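Forums > Service Robots > Kitchen Cells > Setup and Maintenance

Search this forum Advanced Go

Wrist camera drift at the sink station
Started by kestia_bench, May, 9:14 am

kestia_bench wrote:
We run one dish station. Sink on the left, dishwasher to the right of it, rack sitting in the sink. The arm has been closing short on plates. I re-ran the hand-eye calibration and it held for 33 cycles, then started missing again. Log says fault 788, pose mismatch. I have already swapped the wrist cable. What would you check next?

dolores_t wrote:
Post what the wrist camera sees and a wider view of the station. Hard to guess from a fault code.

kestia_bench wrote:
Wrist view first, then the counter and dishwasher.

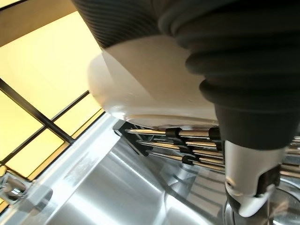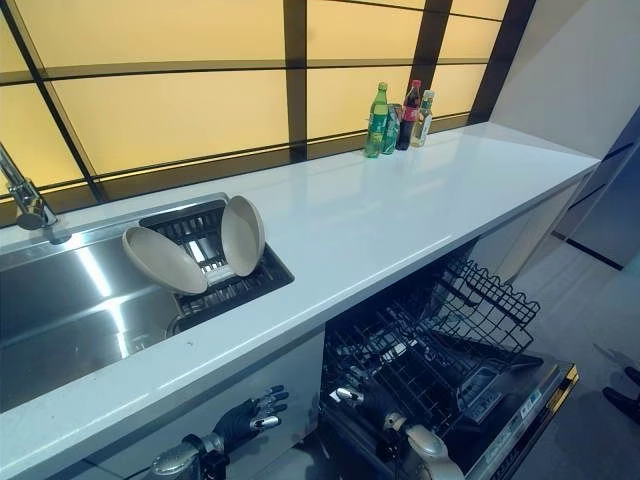
Zustex, May
Posting this from the shop now, so replies may be slow. Settings are stock apart from exposure, which I left on auto.

marty_rig wrote:
Auto exposure would be my first suspect. You have a lit yellow background and a lot of shiny steel in the wrist view. Lock the exposure, then calibrate again. Do it with the lights at whatever level you run at.

dolores_t wrote:
I don't agree. Exposure would give you bad frames from the first cycle. Good for 33 and then off sounds mechanical to me – check the wrist flange screws and how the hose is dressed. If it pulls when the wrist rolls, it will work the camera mount loose over time.

marty_rig wrote:
Could be both. Steel rods are bad for depth whatever the mount is doing. We put matte tape on ours and the misses dropped a lot.

dolores_t wrote:
Tape in a sink lasts a week. I would not bother.

Noemí Villaseñor wrote:
I look after a Ciso cell with the same job. Order I use: power down, check the flange screws, reseat the camera bracket, roll the wrist end to end by hand and watch the hose. Then lock exposure and calibrate. Also make sure the rack can't shift in the sink. Ours had moved 3 mm and I spent 2 days blaming the camera.

kestia_bench wrote:
Two of the flange screws took a quarter turn. Exposure is locked now and I'm calibrating again after lunch. No tape for the moment. Will post the cycle count tonight.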